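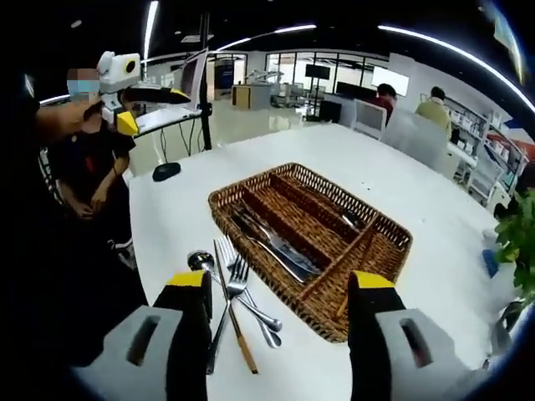
How to Look Up an Immigration Court Hearing Date

Updated 2/19/20

I've done this for my in-laws, two neighbors and a guy from my gym, so I figured I'd write the steps down once and send people the link. I'm not a lawyer! All I can tell you is how to find the date.

What you need first

Get the A-Number. It's the letter A followed by eight or nine digits, and it's printed on the Notice to Appear and most other letters from the government. If it only has eight digits, put a zero in front. You'll want the person's nationality too.

Checking online

Go to the immigration court's automated case page, pick your language and type in the number without the A. Check the name that comes up (I once read a stranger's hearing date out loud to my mother-in-law, all because of one wrong digit). Write down the date, the time, the judge and the street address of the court.

Checking by phone

There's an automated hotline as well, and it's the same deal: punch in the number and follow the menu. Have a pen ready, the voice goes fast.

If nothing shows up

A new case may not be in the system yet. Try again every few days and keep the paper notice somewhere safe. Ours lives in a blue folder with the bus schedule, because the drive from Plellcombe is 104 miles and we don't trust the car.

If you've moved, the court needs a change of address form, usually within five working days, and the government's attorneys get a copy. Keep one for yourself and mail it some way you can track.

Check again the week before, and once more the night before. Dates do move, and my neighbor's got pushed to July.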